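4.3 桌面的拼接与调平

Vilden 系列桌面可以单独使用，也可以两张对拼。对拼时，两张桌面必须来自同一批次，批次号印在桌面底部的标签上。批次不同的桌面，厚度可能有细微差别，拼好后接缝处会出现高低差。

安装前请准备：六角扳手（随附）、水平尺、软布、连接片一包。桌面较重，请由两人搬运。

注意：不要用电动工具拧紧连接片螺丝。螺丝孔为预埋螺母，扭力过大会使螺母松脱，此类损坏不在保修范围内。

1. 在地面铺好软布，将第一张桌面正面朝下放置。
2. 把桌腿对准四角的安装孔，每条桌腿先装两颗螺丝，拧到不晃动即可，暂不锁紧。
3. 两人同时抬起桌子，翻转后立稳。不要让单侧桌腿承受全部重量。
4. 按同样方法装好第二张。
5. 将两张桌子的长边靠拢，两端对齐。
6. 从桌底装上连接片。先装中间一片，再装两端。
7. 用水平尺跨过接缝检查高低，转动桌脚下方的调节脚，顺时针升高，逆时针降低。
8. 调平后，锁紧全部桌腿螺丝和连接片螺丝。

接缝两侧用手摸过去应没有明显台阶。如果中间平而两端翘起，请松开两端的连接片，重新调节脚的高度后再锁紧。
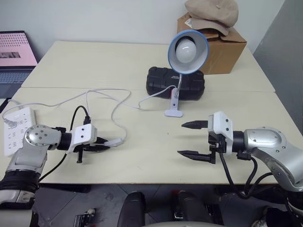 地面不平时，调节脚最多可升高 30 毫米。超过这个范围，请改用 Jirno 加高脚垫（另购），不要在桌脚下垫木片或纸板。地毯上使用时，放置一周后需再调一次。

4.4 承重与摆放

单张桌面均匀承重上限为 400 牛。重物应放在靠近桌腿的位置，避免压在接缝上。夹持式显示器支架、台灯等，夹口与接缝的距离不得小于 215 毫米。

小心：对拼后的桌子不能整体推动。需要移位时，先拆下连接片，再分别搬动。

桌子与暖气片之间至少留出 600 毫米。长期受热会使桌面边缘的封边胶变软，封边翘起后请停止使用清洁剂，并联系售后。

4.5 清洁

日常用拧干的湿布擦拭，再用干布擦一遍。接缝里的碎屑用软毛刷清理，不要用刀片或金属尺去刮。咖啡、墨水等应尽快擦去。不要使用丙酮、漂白剂或带研磨颗粒的清洁膏。

连接片螺丝每半年检查一次，松动的用随附扳手拧紧。缺少零件时，请提供底部标签上的批次号和购买凭证。

本节修订：2022年5月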